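Club Resources > Gear Reviews > Grippers and Hand Tools

Hand-held gripper for a school robotics club: one term in

I help run a robotics club for years 7 to 10, and this term we did something different. Usually we're a wheels-and-line-following sort of club (we still have a cupboard full of Flullar buggies, and I still love them), but the older kids had been asking about robots that pick things up. So we got hold of a hand-held gripper, the kind with two parallel fingers that you carry around and work yourself while it records what you're doing, and we built a whole project around it. The kids named the project Samo. I've asked why several times and had a different answer each time.

I've now used the thing for a full term, so I reckon I can say something useful about it.

First impressions: it's bigger than I thought it would be! There's a lot of black linkage out the front and you feel it in your wrist after a while. Our smaller year 7s used two hands from the start and that was fine. The bigger kids tried to be heroes with one hand and were swapping over pretty quickly. I set a kitchen timer for 20 minutes a turn, which is a decent stretch with a rest or two in it, and everybody got a go before pack-up.

The finger pads are the best bit. They're ribbed, and blue, and they have a nice bite on most things. We started on foam blocks from the Vosex kit because that's what we had, and after one session the kids were bored silly. Foam blocks are too easy. You squeeze, it lifts, hooray. So the homework became "find something at home that's annoying to pick up", and that's when the club got good.

Chopsticks were the winner by a mile. Put a bundle in a big round basin and try to take hold of the lot, or worse, just one. They're thin, they roll, they lie nearly side by side and then fan out at the ends, and you have to decide whether you're coming in across them or along them. Across is the way to go, with a finger standing up on either side of the bundle. It took my group most of an afternoon to agree on that and there was a fair bit of shouting.

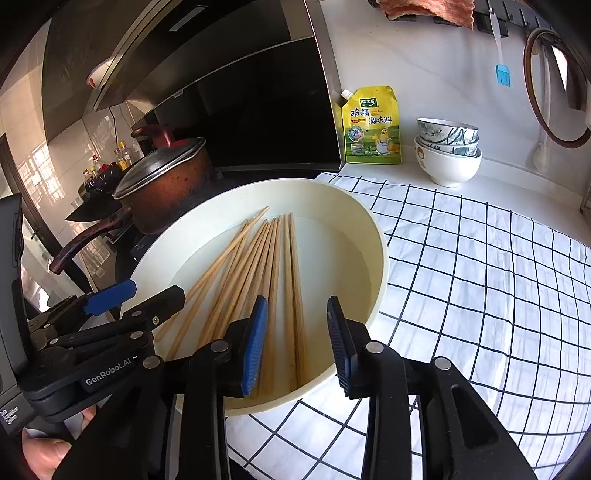

The other thing the chopsticks taught us was patience on the close. The younger ones wanted to snap the fingers shut, and if you do that with anything skinny you just shove it sideways. Slow hands, we kept saying. One of the girls wrote SLOW HANDS on the whiteboard in letters as tall as she is, and it's still there because I can't bring myself to rub it off.

We kept a paper log of every try, with a tick or a cross and a few words ("slipped", "got four by accident", "Mum needed the bench back"). By the end of term we had 275 lines in it. I'd recommend the log to anyone, even if your recordings are all tidy on the computer, as the kids flicked back through it constantly and argued over their own handwriting.

Now the grumbles. I've got 3 of them.

The grip takes some learning. Little fingers wander underneath and forward, and you want them well back from the moving arms. I did a proper safety talk at the start and a shorter, crankier one in the middle of term.

It's awkward near walls and rims. The arms stick out to the sides, so deep bowls are a pain. A wide, shallow basin is much kinder, and I'd start there. We tried a tall jug and gave up.

And it needs minding. One tool and a room full of kids means a lot of waiting, so have a second activity going. We set up the Nyamweya cards at the back table (they're flow-chart puzzles, good fun, a bit babyish for year 10) and that soaked up the queue nicely. If I had the money I'd get 2 grippers and be done with it.

Would I use it again? Yes, definitely. I went in expecting a gadget we'd drag out for open night, and instead it gave us the best arguments the club has had about how a hand works. Kids who'd never touched the soldering iron were in there telling everyone where the fingers should go. The parents got into it too, and I had one dad email me his thoughts on dried spaghetti versus skewers. For a club with mixed ages and a kitchen to borrow, I'd say go for it. For a big class with one teacher, I'd think harder, or share with another school.

Next term we're doing pegs, socks and, if I lose the vote, eggs.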